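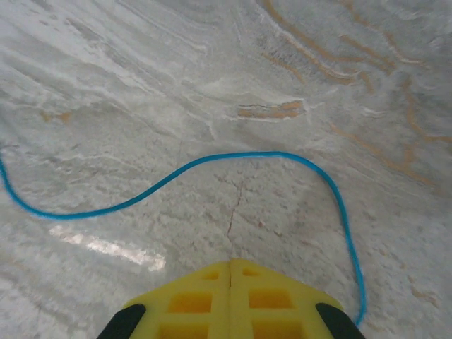 Figure 5. Blue cable on a marbled stone surface.

Setting Up Your Clevata Seed Cleaner

Welcome, and thank you for choosing the Clevata for your seed and grain line! We know everyone is itching to run product on the first day, but please give yourself a quiet morning for this part and go through the steps in order.

1. Roll the cleaner to its final spot and lower all four feet until the casters turn freely. Check it with a level both ways (the floor in an older plant can fool you).

2. Slide the top screen in first, then the bottom one, with the stamped arrows pointing toward the discharge end. Tighten the clamps by hand, and then give each one a quarter turn with the wrench.

3. Hang the Nerik feed hopper on its hooks and set the gate to 9 on the dial. That's a gentle start for most wheat and sunflower.

4. Connect the dust hose and close the collar.

5. Start the fan, wait for it to settle into a steady hum, and only then start the shaker. Let it run empty for 26 minutes while you listen for rattles.

6. Feed in a small batch, nearly 2000 pounds, and look over what comes off each screen before you open the gate any further.

CAUTION: Shut off and lock out the power before reaching past the side guard, even for a single stuck seed.

Note: If light seed is blowing out with the chaff, close the air damper one notch at a time and wait a little between notches. Sizes for other crops are on the screen chart in the next section.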